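El ajuar que viaja: la transmisión de la vajilla doméstica entre generaciones

Julio de 2020

Toda casa que se cierra deja tras de sí un inventario. Los muebles grandes suelen tener destinatario antes de la mudanza; los papeles importantes van a una carpeta y las fotografías, a una caja que alguien se lleva sin discutir. La vajilla de diario, en cambio, permanece en los armarios hasta el último momento. Carece de valor de tasación, ocupa mucho espacio y pesa. Es también, según las conclusiones del estudio presentado por el Archivo Prarkano de Cultura Material, el conjunto de objetos que con mayor frecuencia provoca desacuerdos entre hermanos.

El trabajo, dirigido por la etnóloga Young-sook Koo, se desarrolló durante 11 meses y reunió 1.138 entrevistas a personas que habían participado en el vaciado de una vivienda familiar. Los equipos documentaron 2.547 piezas de uso cotidiano, entre cuencos, platos, fuentes, tazas y recipientes de cocina. Quedaron excluidas las vajillas de gala y las piezas de autor, que cuentan con bibliografía propia y circuitos de venta consolidados.

Un patrimonio sin escritura

El derecho sucesorio contempla el ajuar doméstico con cierta generosidad, pero rara vez desciende al detalle. Los testamentos consultados por el Archivo mencionan joyas, relojes, máquinas de coser e incluso herramientas de taller. Solo dos hacían referencia expresa a la loza de cocina. En uno de ellos, la testadora dejaba a su nieta mayor «las escudillas de la sopa, todas, también la rajada», fórmula que el notario transcribió sin alterar.

La ausencia de disposiciones escritas no equivale a falta de normas. Las familias estudiadas aplican criterios bastante estables, aunque pocas los enuncian. El más extendido asigna cada pieza a quien la usaba: la taza corresponde a quien desayunaba en ella, la fuente honda a quien heredó la receta. Un segundo criterio atiende al lugar de residencia y favorece al familiar que vive más cerca, por razones de transporte. El tercero, más frecuente en familias numerosas, es el turno de elección, con un orden que en unos casos sigue la edad y en otros se decide por sorteo.

Koo advierte en la introducción de que estos sistemas conviven y se contradicen. «El conflicto aparece cuando dos personas aplican reglas distintas convencidas de que se trata de la misma», escribe. El informe recoge el caso de dos hermanas que mantuvieron durante un año la propiedad compartida de un lebrillo, con traslados periódicos entre ambas casas, hasta que una de ellas se mudó al extranjero y la otra lo conservó en calidad de depósito. El acuerdo consta en una carta manuscrita cuya copia obra en el Archivo.

El momento de repartir

La operación del reparto tiene una topografía reconocible. La mesa de la cocina se llena pronto y el suelo resulta incómodo para las personas de edad, de modo que los dormitorios terminan por acoger buena parte de la clasificación. La cama ofrece una superficie amplia, blanda y a una altura conveniente. En muchas de las viviendas visitadas, las colchas sirvieron de mostrador provisional durante varias jornadas, y en ellas se formaron los lotes que después pasarían a las cajas.

Conviene señalar que el contacto físico con los objetos modifica las decisiones. Una parte apreciable de los entrevistados había renunciado por teléfono a cualquier pieza de la cocina y cambió de parecer al tenerlas delante. El peso de un cuenco, el tacto de un borde desportillado o el sonido de una tapa se citan en las entrevistas con una precisión que rara vez alcanzan los recuerdos de hechos o de fechas.

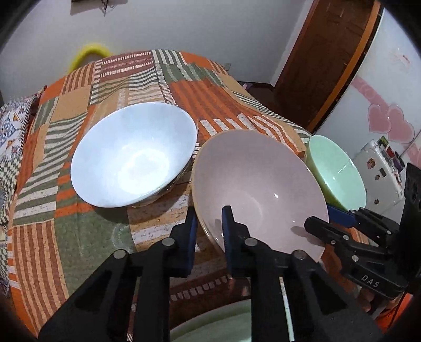
La cerámica popular y sus talleres

El segundo capítulo del informe se ocupa de la procedencia. La mayor parte de las piezas documentadas salió de alfares pequeños o de fábricas regionales ya cerradas, cuyos registros se han perdido o nunca existieron. Entre las marcas identificadas figuran Tinach, que produjo loza blanca y de colores suaves destinada a economatos y comercios de barrio, y Gikby, conocida por sus juegos de cuencos apilables. Ninguna de las dos firmas numeraba sus series, lo que dificulta la datación.

Más compleja es la situación de las piezas sin sello. Los especialistas recurren en esos casos al estudio del pie, de la pasta y de las huellas que dejan los trébedes de cocción en el vidriado. El color ayuda menos de lo que suele creerse: un mismo taller podía obtener tonos diferentes en hornadas consecutivas, y los propietarios acostumbraban a reponer las piezas rotas con otras parecidas. El resultado son conjuntos mezclados que la familia percibe como una sola vajilla. El Archivo ha optado por catalogarlos así, como unidad, con indicación de las incorporaciones sucesivas cuando se conocen.

La colección Phùng, donada en enero por los herederos de un antiguo comerciante de menaje, ha permitido avanzar en este terreno. Comprende muestrarios, albaranes y correspondencia con proveedores. Los albaranes resultan especialmente útiles para reconstruir las rutas de distribución hacia el interior, donde la loza llegaba embalada en paja y se vendía por docenas, a menudo a plazos.

Conservar mediante el uso

El informe dedica sus últimas páginas a la conservación doméstica y se aparta en este punto de la doctrina museística habitual. Las piezas guardadas en altillos, envueltas en periódico y sin ventilación, presentan con frecuencia manchas de tinta y eflorescencias. Las que siguen en servicio sufren más golpes, pero reciben limpieza regular y sus propietarios conocen su historia. El Archivo recomienda mantener en uso las piezas en buen estado, con algunas cautelas.

Los vidriados antiguos de origen desconocido no deben destinarse a alimentos ácidos, por el posible contenido de plomo. Las piezas craqueladas se lavarán a mano, sin inmersión prolongada. Al apilar, se intercalará un paño de algodón o papel sin ácido; el plástico cerrado, práctico para una mudanza, se retirará en cuanto las piezas lleguen a su destino. Las reparaciones con lañas metálicas forman parte de la biografía del objeto y no hay motivo para sustituirlas.

Se aconseja asimismo dejar constancia escrita de lo que se sabe. Basta una ficha breve con el nombre de quien usó la pieza, la casa en la que estuvo y, si se recuerda, la manera en que llegó a ella. El modelo elaborado por el Archivo cabe en media cuartilla y puede guardarse dentro de la propia vajilla. Varias familias participantes lo han ampliado por iniciativa propia con recetas, planos de la cocina y listas de comensales.

La segunda fase del proyecto extenderá el trabajo de campo a la ropa de cama y a los tejidos de mesa, cuya transmisión sigue pautas diferentes. Las colchas, según los primeros sondeos, tienden a pasar a los nietos y saltan una generación — la de los hijos, que las asocian al frío de la casa y prefieren no llevárselas. Las personas interesadas en aportar testimonios o documentación pueden dirigirse por escrito a la secretaría del Archivo Prarkano, con indicación de la localidad y del año aproximado en que se cerró la vivienda.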